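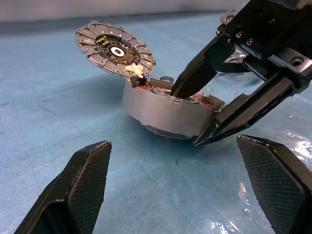
A round motor with its cover tipped back, windings and circuit board showing.

Gulow, 19 May 2023

The motors come in by the crate. Round ones mostly, the flat sort that sit inside fans and small pumps, and most arrive at the Hevholm workshop with no paperwork at all.

"You get a note if you're lucky," says the woman who runs the teardown bench. She asked us to leave her name out, doesn't like seeing it in print. "Usually the note says 'dead'. Thanks very much."

She's been at it 13 years. Started in the rewinding shop at Arnaud, moved over when Hevholm began taking in old motors for parts and copper. Last year the bench got through 1047 of them, a figure she gives without looking it up. She wrote it on the wall, apparently, then someone painted over it.

So what happens first? The cover.

"Everyone wants to go at it with a screwdriver. Don't. Find out how it's held on, then lift it from one side and let it lean back. There might be a board on the inside of that cover, and the board might be the only bit worth keeping."

Once the lid is back you're looking at the copper. She likes this part, you can tell – she slows down. Good windings have an even reddish colour the whole way round. A dark patch on one coil and the rest bright, that's a motor that has cooked itself, and she says you can smell it before you see it. Bearings get a spin with the finger. Gritty ones go in the scrap tin. She keeps the washers, even the tiny ones, which annoys the rest of the shop.

"They laugh and then they come asking me for a washer."

An easy one takes her up to 15 minutes, start to finish. Harder ones get put aside for the arvo, or tomorrow, or never. There is a box marked Deltau that she won't discuss. Glue, is all she'll say. A lot of glue.
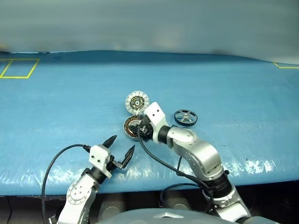
Rotor cap and copper-wound stator apart on the blue plastic, with yellow tape marking out the table.

The table matters more than people think, according to her. Plastic over the top, something with a bit of colour, so a small grey part shows up when it rolls. It wrinkles and it scratches and she couldn't care less. Tape for the corners of the areas where things get put down. Parts stay inside the lines, tools stay off.

And the magnets? She pulls a face.

"Magnets are where you lose skin. The rotor wants to go back to the stator, it really wants to. Keep your fingers out of the gap. And wipe the bench before, not after, or every metal filing in the building is stuck in the ring and your picking them out till tea."

We asked what she would tell somebody starting out. Long pause. Buy one cheap motor and take it apart and put it back together, she says, and then do the same motor again.

"The second time you notice what you left out."

Pay is ordinary, she says, the work is steady. Hevholm has 120 more motors due in from Gulow council's old ventilaton units before the end of the month. She has asked for another shelf. No answer yet on the shelf.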